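Workshop notebook, April
Monday, Brerkcombe table, continued

In at eight. Heating had been off since the end of last week and the back half of the workshop was cold, so I left the table alone until after the first tea and did the paperwork. Zieliński have sent the wrong invoice again (ours is the one with the delivery charge taken off). Rang them, left a message.

Where we had got to: top glued, flattened and sanded, first coat of Gruseo matt oil on the show side, underside done the day after. Base finished and standing by the wall. Flurnonia want the table in the front room of the cafe at Brerkcombe, against the window, and they want it pale. They have said pale three times in writing. The old table there went orange with varnish and they do not want another like it.

First thing checked was the feel of the top with a clean dry hand, all over, then with the back of the hand. Slight roughness at one end, probably raised grain that I did not knock back well enough before the first coat. The rest smooth. No tacky places, including along the joints, where I had expected one or two.

Rubbed the whole top down by hand with 600 paper on the cork block, going with the grain, light pressure. The rough end had a second go. Dust off with the soft brush, then the vacuum, then a barely damp cloth. Left it to dry with the side door shut. I am still not sure about the damp cloth. It picks up the fine stuff well but it may be what lifted the grain last time. Next top, try one half with the cloth and one half without, and write down which is which this time.

Second coat. Stirred the tin properly with a flat stick, scraping the bottom, because the matting agent sinks and the last third of the previous tin came out shinier than it should have. Poured off what I wanted into a jar and weighed it: 70 g went on, not counting what stayed in the pad. Thin coat, white pad, worked across first and then pulled out along the boards in long strokes from one end to the other without stopping. Wiped off the extra with cotton rag. Rags laid out flat on the concrete outside, then into the water bucket. Please do not put oily rags in the bin under the bench. There was one in there this morning.

Left for the maker's time and a bit longer. Looked at it low down from both ends with the lamp on the floor. Even. One dull patch near the window side turned out to be a thumbprint and came off with the pad.

Colour. Held the offcut from the same boards, no finish, next to the oiled top. The oil has warmed it a little, which I expected, but it is still on the pale side and I think they will be happy. The darker bands show more than they did dry. I like them. If anybody asks for something plainer we would have to choose boards for it at the start, because I do not believe any finish is going to hide them.

Moved on to the bit that I had been putting off, which is seeing how the top looks with things on it. A bare top under workshop lights tells me very little. Flurnonia use coloured plates, and a strong colour next to pale wood can make the wood look yellow or green depending on the plate. 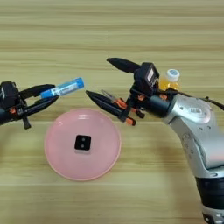
Table top with the pink plate, blue tube in the gripper on the left. Grain running side to side.

The pink is fine. It makes the wood look slightly creamier and I could not find any green in it, even with the overhead lights off and only daylight from the door. The blue is harder. Next to a bright blue the tan looks warmer than it is, and if they ever change to blue crockery I would want to warn them that the top will seem a shade darker to them, though nothing will have changed. Might be worth saying so anyway when we deliver. People ring up about colour in the first week and then get used to it.

The matt finish does what it should. No hard shine off it, and the faint streaks in the wood read as grain and not as brush marks. I had been worried about that after the sample board, where the streaks looked like bad wiping. On the full width they settle down.

Rosário Sampaio came over before lunch to look at the edge. She thinks the round-over on the long sides is a touch too soft and would rather have had a small flat chamfer. I think she is right for a dining table at home. In a cafe the edge gets hit by chair backs and trays all day and a soft edge dents less visibly. We agreed to leave it. She did find a place underneath, near the corner, where I had missed a line of glue squeeze-out. Scraped it off with the card scraper, touched it in with oil. Nobody at Flurnonia will be lying on the floor to look but their cleaner might catch a cloth on it.

Ring and stain test, done on the sample board and not on the top. The board had the same two coats, put on the same days. Water, cold tea, red wine, cooking oil, beetroot juice, each left as a small puddle under an upturned jar lid, and a mug of just-boiled water stood on it by itself. Everything wiped at 47 minutes, which was meant to be forty-five but the phone went.

Water: nothing.
Tea: nothing once wiped.
Wine: faint edge, gone after washing-up liquid and a soft cloth.
Cooking oil: slightly darker patch, still there at the end of the day. See what it does overnight.
Beetroot: pink stain, clear to see. Came down a lot with washing-up liquid, not completely.
Hot mug: pale ring, very faint, only visible from the side.

The beetroot is the one to mention. Their menu has it in two salads. The oil finish will take it in if it sits, and the answer is to wipe it up, and to keep a small tin of the oil at the cafe for touching in. I will write them a care sheet. Short, one side of paper, big type, so that it gets pinned up in the kitchen and somebody reads it. Draft below, for Rosário to cross things out of.

Wipe spills when you see them.
Warm water and a drop of washing-up liquid. Wring the cloth out well.
No scourers, no bleach, no spray polish.
Mats under teapots and anything straight from the oven.
If a patch goes dull or rough, rub it lightly along the grain with the grey pad we leave you, then a very little oil on a cloth, wipe it all off again, leave it overnight.
Put used oil cloths in water before they go in the bin. They can catch fire by themselves.

Height. Measured the base again with the top resting on it, at all four corners, on the flat bit of floor. It comes to 70 cm at three corners and a hair over at the fourth. That is low for a dining table, and it is what they asked for, to go with the old chairs. I queried it at the start and they were sure. The odd corner is the leg with the repaired foot. I can take a shaving off it, but the cafe floor is old tile and will be out by more than that anyway, so I would sooner fit the screw-in feet and set them on site. Feet are in the drawer with the castors. We need to order more, there are only enough for this one.

Fixing the top down. Slotted brackets as before, screws in the middle of the slots. The room has a big window and a radiator underneath it, so the top is going to move across its width. I asked them if the radiator could be turned down near the table and got a laugh. Leave a good gap between table and wall.

Afternoon: tidied. Bench cleared, glue clamps back on the rail with the short ones at the door end. The pads and the cork block keep migrating to the window sill, where they get damp. They live in the shallow drawer now and I have put a label on it.

Packing. Blankets for the base. For the top, clean paper first, then the foam sheet, then the blanket. No bubble wrap straight on fresh oil. We did that on the hall bench and the bubbles printed themselves into the finish. It travels on its long edge, strapped upright, paper between the strap and the wood.

Left to do before it goes:
Check the cooking oil patch on the sample board.
Third coat on the show side? My feeling is no. Rosário says one more on the ends only, where the end grain has drunk most of it. Will do the ends in the morning.
Screw-in feet.
Care sheet.
Chase Zieliński about the invoice.
Ask Flurnonia which door we are coming in by. The drawing shows the front one opening inwards and I would like to know before we are standing on the pavement with it.

Closed the tin, tapped the lid down all round with the mallet, wrote the date on the lid in pencil. Lights off, side door bolted, top left flat on the bearers with nothing on it.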